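Speaker notes – Collecting two-arm demonstrations at a kitchen table
Onni Kemppainen, Avatska. Meetup talk, September 16, 2023

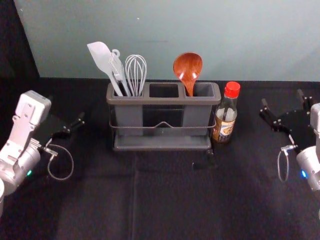 Slide 2. What we collect

Say hello, wait until the door is closed. Ask who in the room has ever teleoperated an arm. If many hands go up, skip the second paragraph.

One episode is one try at one small job. The operator moves both arms, we store the camera views, the joint positions and the gripper opening, and at the end somebody writes a sentence of instruction. In the Skokex set we have 142 episodes now. I know it is a small number. Say it slowly and go on.

The jobs are with the utensil caddy: take out the whisk, put back the spatula, move the ladle spoon to the middle compartment. The bottle with the red cap stands close to the caddy on purpose. When it was far away, the policy learned that the right side is always free, and then it knocked things over when we tested in another room.

Slide 3. Why the cloth is black

People ask this every time. A plain dark cloth makes a simple background and the grippers land more softly on it. The bad side is that our grippers are also black. On the first recordings the fingers almost disappeared in the camera view and we had to put up the brightness of the lamps.

We do not iron the cloth. The folds change from day to day and I want them in the data.

Slide 4. Mistakes we made

Operators are too good. After one week they all take the whisk in the same way, by the same part, and the model knows only this way. Now each operator gets a card with a start position for the arms, and there are 13 cards. They are shuffled before each session.

We threw away the failed tries until March. I regret this. An episode where the spoon slips and the operator takes it again is worth more to me than a clean one. Tell the story about Bae here if there is time – the first policy, the one which closed the gripper on air and then carried the air very carefully to the caddy.

Third mistake, the sentences. "Move the tool" is no use with several tools in one compartment. We rewrote them all by hand.

Slide 5. Checking before training

Three people look at each episode, not at the same time. They mark the start, the end and the moment of contact. If they disagree about the contact moment, the episode goes to Angate, our review list, and I look at it myself. Shiny things like the bowl of the ladle spoon give the most trouble, so show the short clip with the highlights and ask the audience when they think the finger touches.

Do not promise a date for the public release. If somebody asks about the licence, say that we are still writing it.

Questions, then coffee. Leave the last slide on with the address for operators who want to try the arms.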